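Section 3. Setting Up the Huvow Tabletop Humidifier

Read this section before you fill the tank for the first time. If you are replacing an older Huvow unit, do not reuse the old power adapter or the old filter.

3.1 Before you start

You will need:
The humidifier base, tank, tank cap and mist nozzle
The power adapter
One Plimov filter stick (already fitted inside the base)
A clean pitcher
Cool, clean water
A soft, dry cloth

Let the unit stand at room temperature for 30 minutes after unpacking. Remove the foam ring from under the mist nozzle. The ring is white and easy to miss. Running the unit with the ring in place will block the mist and send water back into the base.

Note: The filter stick is shipped dry. It has to be soaked before the first use (see 3.3).

3.2 Choosing a location

Put the humidifier on a flat, level surface that can hold the weight of a full tank. The surface should be at least 30 inches above the floor. If the unit is placed too low, the mist settles on the floor before it has mixed with the air, and the floor may become slippery.

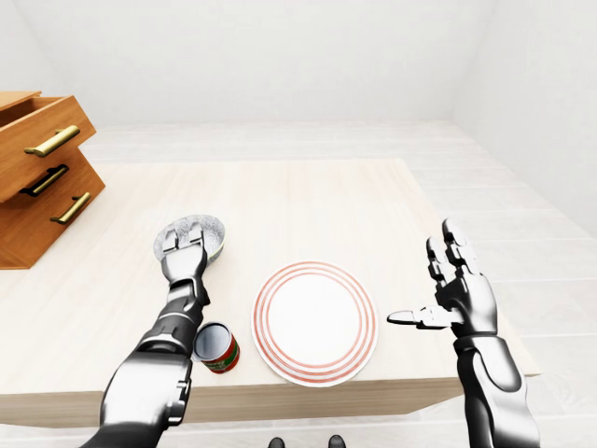 Mist should be free to rise and spread before it reaches furniture or a wall. Keep the nozzle turned away from anything made of unsealed wood, paper, leather or fabric. Drawers need extra care, as damp air gets inside them and can make the wood swell and stick. With a small wooden cabinet at one end of the table, like the orange-brown one on the left, set the humidifier at the other end and point the nozzle away from it. Push the drawers in all the way before switching on; the top one there is partly open. If a drawer becomes hard to slide, turn the unit off, empty the drawer and let it dry in the open air. Do not use a hair dryer.

Do not place the humidifier:
On a bed, couch or thick rug
On top of a radiator or heating vent
Directly under a shelf or wall cabinet
Within 10 inches of a wall or curtain
Next to a computer, television or power strip
Where a child or pet can pull the cord

CAUTION: Route the power cord behind the table. Do not run it across a walkway or under a rug.

A waterproof mat under the base is recommended on any wood surface, including sealed wood. Wipe the mat dry when you refill the tank. Water that stays trapped under a mat can leave a mark.

3.3 Soaking the filter stick

1. Turn the filter cover on the base to the left and lift it off.
2. Pull the filter stick straight up. Leave the spring in place.
3. Stand the stick in a glass of cool water for 10 minutes.
4. Squeeze it gently along its length. It should feel soft all the way through. If one end is still hard, soak it again.
5. Put the stick back on the spring and press it down.
6. Replace the cover and turn it to the right until it clicks.

Note: Do not use soap on the filter stick. If soap gets on it, replace the stick.

3.4 Filling the tank

1. Make sure the unit is off and unplugged.
2. Lift the tank off the base and turn it upside down.
3. Unscrew the tank cap.
4. Pour in cool water up to the MAX line. The tank holds 500 ml.
5. Screw the cap back on until it is hand-tight.
6. Hold the tank upright over a sink for a few seconds and look for drips.
7. Lower the tank onto the base. It fits one way only.
8. Wait 5 minutes for the base to fill before you press the power button.

CAUTION: Never pour water into the mist nozzle or directly into the base. Never use hot water. Do not add oils, perfume, vinegar or salt to the tank. Oils will crack the tank, and this damage is not covered by the warranty.

3.5 Which water to use

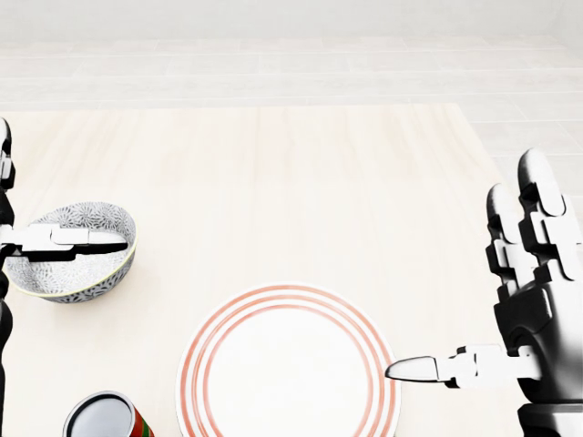
Tap water in many homes contains minerals that leave the nozzle with the mist and settle nearby as a fine white dust. The dust is not a fault in the unit. It shows up quickly on dark furniture but can go unnoticed for weeks on light colors. On a pale wood tabletop, or on a bowl with a busy gray-and-white flower pattern such as the one at left, you may not see it at all until you wipe the surface. To check, leave a plain dark plate near the humidifier overnight and run a finger across it in the morning. Cover or move any bowl used for food while the unit is running, and wash it before use if it has been left out.

If you find dust on the plate, change to distilled water, or mix equal parts distilled and tap water. Water from a home softener is not suitable. It contains salt and will shorten the life of the mist plate.

3.6 First run

1. Plug the adapter into the base, then into the wall outlet.
2. Press the power button once. The light turns green and the unit starts on LOW.
3. Turn the nozzle so the mist goes toward the middle of the room.
4. Press again for HIGH. Press a third time to turn the unit off.
5. After 30 minutes, feel the table and the nearest wall with the back of your hand. If either is damp, move the unit farther away or change to LOW.

A faint plastic smell on the first day is normal. If the smell stays, empty the tank, rinse it twice and leave it open overnight.

If the light turns red, the tank is empty or is not seated on the base. Lift the tank, check the water level and put it back. If the light stays red with a full tank, see Section 6.

CAUTION: Unplug the unit before you move it. Carry it by the base with both hands. The tank is not locked to the base and will come off if the unit is lifted by the nozzle.

Empty the tank and base at the end of each day of use. Cleaning and storage are covered in Section 4.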